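Ticket: gripper loses the pink bag when closing at low force
Project: Grison (two arms, home build)
Opened by: Aiman Pillai
Status: open

I use the Dranonel controller board with the Troncombe firmware, version 4. The task is to take hold of a soft pink bag and keep it. At force setting 53 the fingers close, but the fabric slides out before the arm has lifted it. At 87 it holds, but the motor current climbs to over 1,000 mA and the board goes into protection.

What I tried already:
- cleaned both fingertips with alcohol, no change
- slower closing speed, a little better
- new calibration of the zero position, no change

My feeling is that the fingers need something thick to hold, like a seam or the piping - flat fabric gives them nothing. The wrist camera views are attached. 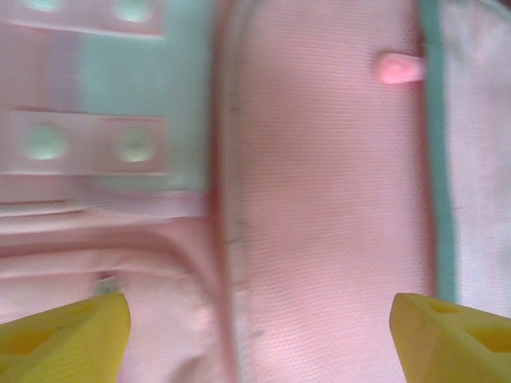
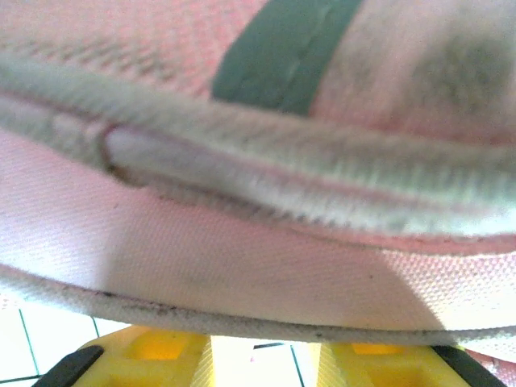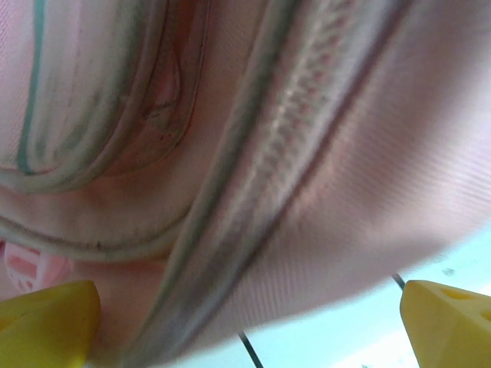 Next one has the front pocket and its zipper pull between the fingertips:
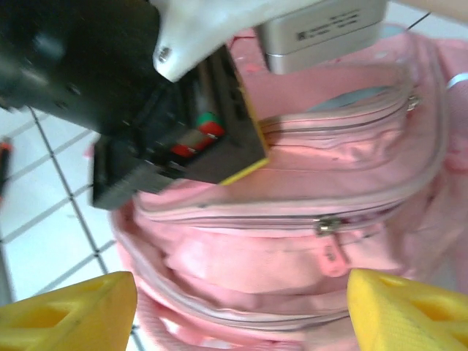 Khoo replied that the force setting should stay at 53 for now, and asked for the current log of one full closing, with the time of each step, before anybody changes the fingertips.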